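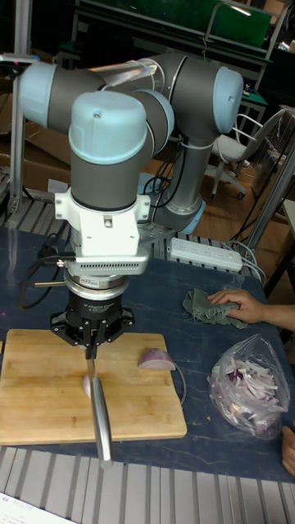

By Kosteo

The onion was chosen, I am told, for being disagreeable. It has layers that slide over one another, a skin that resists and then suddenly doesn't, and a habit of rolling off when you are halfway through it. "A potato forgives you," says the researcher who has spent the better part of a year teaching a robot arm to cut things up. "You can be quite bad at potatoes and still publish."

She would prefer to be left unnamed, partly because the paper is still under review and partly, I suspect, because her mother believes she works in medicine. The project is called Brirnora. It is run from a room at the Mollah lab that also stores a great many cardboard boxes, and its subject is a question most of us settle without thinking: how does a hand know when the knife has reached the board?

The arm doesn't know by looking. A metal disk sits between the wrist and the gripper and measures the forces and twists passing through it, and the method depends almost entirely on what that disk reports. Cameras had their turn in an earlier version. "Vision is wonderful until the blade goes in," she says. "Then the part you care about is inside an onion."

So Brirnora listens. The controller starts each cut with a guess about how hard the food will push back, and revises the guess as the knife goes down. A rise in force means skin. A drop means the skin has given way. A small ripple means the layers are parting, and a steep, clean climb means wood, at which point the arm is supposed to stop being ambitious. The group calls that last judgement the floor test, and it takes up most of the paper.

I ask what happened before there was a floor test.

"We bought more chopping boards."

How many?

"Six. I had to put them on a form. The form wanted to know what kind of equipment they were."

Her first model was trained on clean recordings, made by a person guiding the arm through tidy, confident strokes. It learned to cut beautifully in circumstances that never arose again. Faced with an onion lying slightly crooked, it would press down at the planned spot and send half of it across the table. The improvement came in September, when the team stopped throwing away the bad recordings. Slips, stalls, cuts that went in at a slant and had to be backed out of: all of it went into the training set, labelled by what the force had been doing just before things went wrong.

"I'd been deleting those for months," she says. "I had a folder called rubbish. It's now the most valuable folder we own, and it is still called rubbish, so I live in fear of somebody helpful."

The result is easy to state and took a long time to get. With the slips included, the arm can move to a vegetable it hasn't met and settle on a sensible force within three strokes. Without them it needs eight, and on some days declines to settle at all. Reviewers have asked whether the gain comes from the type of data or simply from having more of it, a fair question which she answers with a sigh and a supplementary table. They trimmed the larger set to match the smaller one and ran everything again. The gain shrank a little and stayed put.

She is careful about what this doesn't show. Every trial used the same knife, held pointing straight down, a grip no cook would recognise and one that suits the gripper far better than it suits the onion. A blunter blade changes the readings. So does a wobbly board. A rival method, Ivska, copes better with soft foods, and she says so in the paper, in a sentence she has rewritten more often than any other. "It started out quite sour," she admits. "It is now merely accurate."

There is also the matter of speed. The arm is slow. I have watched people parallel park a caravan in less time than it can spend on a single slice. She points out that slow cuts give clearer force signals, and that going faster is next on the list, after tomatoes. Tomatoes have a skin tougher than what lies under it, and the drop in force when the blade breaks through is so sudden that the present model takes it for a fault and asks for help.

And the onions? Do they get eaten?

"They've been under a robot," she says. "They go in a bag." She considers this for a moment. "I did take some home once. I'd cut them by hand, though. I was in a hurry."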